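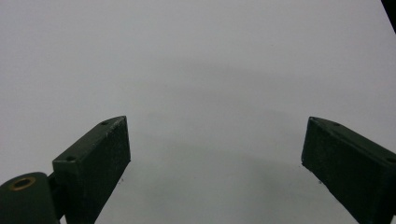 Painting the back bedroom white (yes, just white)

December 22, 2018

So I finally did the back bedroom. If you've been reading since June you know I have been threatening to do this for ages, and Peter had started a little tally on the fridge every time I said "this weekend for sure." The tally got to 16 before I bought a roller.

I want to talk about white paint, because I had no idea what I was getting into. I figured white was white. You go in, you say "white please," you come home. Then I stood in front of the chip rack at the store and there were creams and chalks and one called Plaltby that I swear looked purple next to everything else, and I came home with a fistful of paper and no paint. Marek Skála from down the street (he painted houses for years before his knees gave out) told me to stop looking at the chips in the store at all. Tape them on the actual wall, look in the morning, look at night with the lamp on, then pick. I did that for three days and ended up with the plainest one of the bunch. Flat finish, because our walls are old and lumpy and anything with a shine shows every bump.

The old color was a sort of mustard that came with the house. I didn't hate it at first! My sister called it "the soup room" and after that I couldn't unsee it.

What it cost

I budgeted 600 for the whole room, including the new curtain rod and a secondhand dresser, and I came in under by 58, which went straight into takeout because the kitchen was full of stuff from the bedroom and you couldn't get to the stove. Paint was the biggest chunk. I went with the Bosman primer since the mustard was so strong, and I'd buy it again, although it smells like a swimming pool for a day or so and the dog refused to go upstairs.

The rollers I cheaped out on. Don't. The first one shed fuzz all over the closet wall and I had to let it dry, sand it, and go again. The second one was from the same pack (I know, I know) and did the same thing. Then I drove back and got a decent one and it was like a different job altogether.

Things I got wrong

I taped the baseboards and then left the tape on for way too long, so when I pulled it a strip of paint came up with it behind the door. I've touched that up but if you come over and lie on the floor you'll find it.

Also I did the ceiling last. Please do the ceiling first. I was up there with my neck bent back, dripping on a wall I'd already finished, saying words my mother would not care for.

And the ladder! We have this wobbly old Rideck stepladder that was Peter's dad's and it walks a little every time you shift your weight. I did the whole ceiling on it with one hand flat on the wall, so there were also handprints to paint over.

How it feels now

Really nice! Very calm. The room faces north and it never got much sun, and I was worried white would go gray and sad in there, and it does go a bit gray around four in the afternoon, but I kind of like it. It feels like snow light. Peter says it looks like a dentist's, but he also wanted to keep the mustard, so.

I haven't hung anything yet. I've got the blue quilt for the bed and a box of frames in the hall, and my sister is coming for the holidays and will have opinions, so I figure I'll let her hold things up and argue about it. The hallway is next, probably in the spring, and that one has a chair rail and all those doors. If anybody has a trick for cutting in around old hinges without taking the doors off, please leave it in the comments.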